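4 牛仔裤的折叠与收纳

本节适用于Stallilar抽屉分隔组件,也适用于已有的普通抽屉。厂家的宣传页说装上分隔板以后“裤子自己会站好”,我们试下来并非如此。分隔板只管左右,裤子站不站得住,还要看折法和面料。请先读完4.1再动手。

4.1 折叠之前

1. 掏空所有口袋,包括右前方的小表袋。纸巾和硬币最常留在那里。

2. 拉上拉链,扣好扣子。有的教程主张敞着折,说能减少压痕,我们没有看出差别,倒是拉链齿容易勾住旁边的针织衫。

3. 把裤子平铺在桌面或床上,前片朝上,用手掌从腰头往裤脚推平。厚斜纹布不必熨烫,推两遍就够。

4. 查看腰头、裤袢和袋口。线头先剪,毛边先处理,再折。

注意:裤袢根部的套结是受力的地方,线迹密,颜色往往比布面亮,看上去像是多余的线。剪线头时剪刀要避开它。剪断一根,整个套结会慢慢散开。
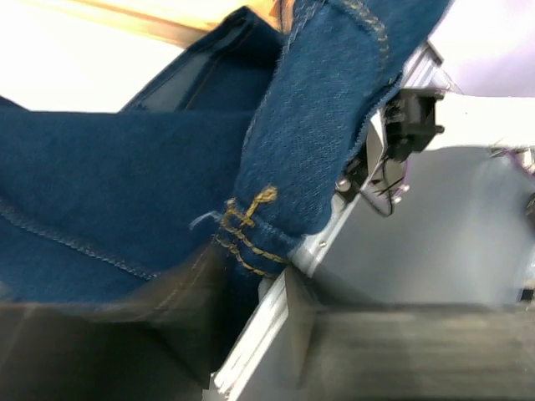 旁边单独冒出来的细线可以贴着布面剪掉,不要拉扯。拉一下也许能出来,也许会把一小段缝线一起带出来,后一种情况我们遇到的次数更多。布边起毛的,剪去浮毛即可。市面上有卖“锁边胶水”的,干了以后发硬,穿着磨腰,本手册不推荐。

4.2 折叠步骤

1. 沿裤裆中线左右对折,后袋朝外,两条裤腿对齐。

2. 把突出的裆尖向内折,使整条裤子成为长条。这一步常被省略,省略以后折块一头厚一头薄,立不稳。

3. 裤脚向上折到腰头下方,留出一掌宽的距离。

4. 再折两次,成方块。腰头部分藏在里面还是露在外面都可以。Gelach的老版说明坚持要藏在里面,理由是美观,但这样找裤子时看不到腰标,每次都得翻开。

5. 用手压一下,把空气挤出来,然后竖着放在桌上。能自己立住就合格;倒了,退回第2步重折。

提示:弹力牛仔布和洗薄了的旧裤子多半立不住,重折几遍也一样。这类裤子请平放,或者卷起来,不必跟它较劲。

4.3 放入抽屉

1. 分隔板先卡在第二档。包装上写每格可放6条,按我们手头的厚布裤子,放4条已经紧了。放得太满,抽一条会带出两条。

2. 折块的圆边朝上,开口边朝下。

3. 深色放一侧,浅色放另一侧。新买的深靛蓝裤子在洗过几次之前,不要紧贴白色衣物。标签上写“不掉色”的也照此办理,用湿白布在内侧擦一下就知道该不该信。

4. 关抽屉前检查顶部有没有蹭到上层底板。蹭到了就改为平放。

注意:抽屉内不要垫香薰纸。Avum随组件附送的那一张,油性成分会在布面上留下印子,洗得掉,但费事。

4.4 常见问题

折痕很深:多数是折叠前没有推平。挂一晚上通常会浅一些。厂家建议喷“抚平喷雾”,用清水喷壶代替,我们看不出两者有什么不同。

腰头处鼓起:裤袢或袋布在里面卷成了一团。展开,把袋布抹平,再折。

分隔板松动:取下,擦净两端的胶垫再装回去。仍然松动的话,应当更换胶垫。往缝里塞纸片的办法撑不了多久。

本节由Þórarinn Blöndal试用并提出修改,2025年3月修订。叠衬衫的方法见第5节。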